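What Happens After the Label? My project on late dyslexia diagnosis

I picked this topic because of my cousin, who was told she was "a bit scatty" all the way through school and then got a dyslexia diagnosis in her second year of college. She was furious for a week and then hugely relieved, and I wanted to know if other people felt the same mixture.

My supervisor, Kumiko Ueda, talked me out of my first plan, a survey of 200 people (she asked who was going to read all those answers, and fair enough!). So I did long interviews instead. I spoke to 11 students at Trandcombe College who were diagnosed after the age of sixteen, and 9 of them let me use what they said. The other two were lovely about it but changed their minds, so nothing of theirs is in here.

How I did it

Each interview took an hour or so, with no fixed list of questions. I had four headings on a card: school, the assessment, telling people, and now. I recorded the sound and typed it all up myself, which took for ever. Shinji Tanabe checked two of my transcripts against the recordings and found I'd been tidying up people's grammar without noticing. I went back and put it all back in, ums included.

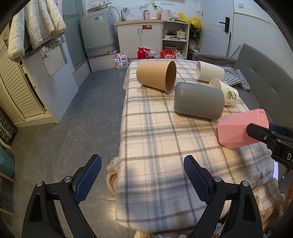
Fig. 1. Cups on the plaid cloth, with the pink container nearest on the right.

What people told me

School first. Nearly everyone had a story about reading aloud. One person used to work out which paragraph would be hers and learn it while the others were reading, so she never heard a word of the rest of the book. Another got himself sent out on purpose. Their spelling got noticed a lot, but their tiredness didn't, and that came up over and over. Getting through an ordinary day was such hard work that they went home and slept.

The assessment was more mixed than I expected. Some had waited most of a year for it. A few came out with a long report full of scores and no idea what to do with it. Chiharu Amano, the learning support tutor, now sits down with each student and goes through the report page by page, and the people who'd had that meeting talked about theirs quite differently. They could tell me what they were good at, for a start.

Telling people was the bit I found hardest to write up. Parents often felt guilty. One mum cried, one dad said he'd never learned to spell either and looked a bit thoughtful.

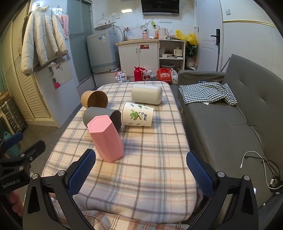 Fig. 2. Brown tub, grey bin, pink bin and the printed white one.

What I'd do differently

I only talked to students who had stayed in college. Anyone who'd left because of all this isn't in my project, and that's a big hole. I'd also like to have talked to teachers. Sadao Ishida offered to put me in touch with some at the Clavberg school, but by then it was June and I'd run out of time.

I'd do a second interview with everybody too, a few months on. Two people emailed me afterwards with things they'd remembered, and they were some of the best bits, but I couldn't use them as they weren't covered by the consent form. Next time the form will say emails.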